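Week 9 handout – open day at the Clenitz lab, Warnley site

Meet at the side entrance, 9 sharp. Bring the worksheet, it's half the grade. Damir Tomić has the badges. Demo for our group is the sink wipe, run by Viorica Stoyanova.
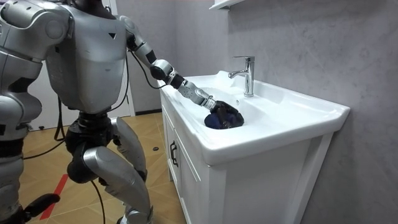
Contact tasks – recap from lecture. Position control alone is not enuogh once the hand touches something curved. You need force in the loop, or at least some give in the wrist. A bunched cloth pushed into the bottom of a bowl is a good case: fabric folds, contact patch keeps changing, surface curves up on every side. Write down which joints you think carry the load, shoulder to hand. Sketch ok.

Things to ask Viorica:
– control rate (my slides said 200, check wether it's 200 or 300 Hz)
– how a wipe gets scored
– what happens if the cloth slips 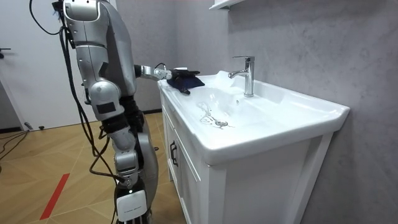
Also ask about the training set. Wenjie Cai's talk gave 1,364 wipes, didn't say how many were thrown out. Get that number if you can.

Stay behind the tape. No leaning over the cables. Worksheets to Krešimir Dimitriou before the September lab, one per pair, names on both sides. Reading for next time – Papadopoulos notes, section 9, skip the proofs.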